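**Finished the kitchen table top - oil or hardwax for everyday use?**

**mawar_ismail** - February 12, 2026

After three weekends of sanding I've got the top where I want it and I'm so in love with this grain! It's pale, kind of beige and cream with a little gray in it, with those wavy lines. I really don't want it going orange on me. We eat every meal here, my kids do homework on it, and I'm a messy cook. What would you put on it?
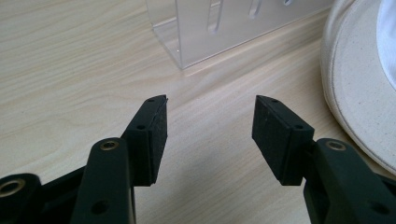 **Stelios Panagiotou:** Hardwax oil, two thin coats, and go thin on the second one. Plain oil is lovely to put on but you'll be redoing it every few months on a table that gets used for every meal. I did mine with Prevlow Matte last April and red wine still wipes off.

**plankandpeg**
Going to disagree with Stelios a bit. Hardwax is great until you get one bad spot, and then blending it in is a pain. With plain oil you rub a little more on with a rag and you're done in 5 minutes. My mother's table has been oiled for decades and it has the best feel of any piece of furniture I've ever touched.

**Stelios Panagiotou**
> blending it in is a pain

Not my experience at all! Scuff the spot with a gray pad, dab, buff, walk away. Varnish is the one that's a pain.

**mawar_ismail**
Ooh, ok. What about color though? I tried Moschos Natural on an offcut and it went quite yellow, way more than I wanted. Pretty, but I'd have a different table.

**dovetail_dee**
Any oil is going to warm it up some. Look for one with a tiny bit of white pigment in it, they're usually sold as "raw" or "untreated look". Stoltance makes one and I've used it on two desks and a shelf. Stir it like crazy, the pigment sits on the bottom of the can and if you don't you get a clear first half and a chalky second half. Ask me how I know.

Also what grit did you stop at?

**mawar_ismail**
600! It feels like glass.

**dovetail_dee**
Ah. I'd go back to 150 or so for hardwax. It needs something to soak into, and it'll just smear around on a surface that's been polished that fine.

**plankandpeg**
One more point for plain oil, it doesn't care nearly as much :)

**Stelios Panagiotou**
Ha, fair. But dee is right, check the can. Mine said no finer than 150.

**mawar_ismail**
Noooo, my beautiful glass. Fine. Back to the sander. Do I need to raise the grain first with water?

**dovetail_dee**
I do. Damp cloth, let it dry overnight, light pass by hand with the same grit. And do the underside too - one coat is plenty, but don't leave it bare.

**plankandpeg**
Agree on the underside, we finally found something. Lay your oily rags out flat outside when you're done, please. They can heat up and catch fire if you leave them in a heap.

**mawar_ismail**
Will do. Ordering a small can of the Stoltance and testing it on the rest of that offcut, next to plain oil, with coffee and turmeric on both. Will report back!

**Stelios Panagiotou**
Turmeric, you're brave. Give it a full week to cure first.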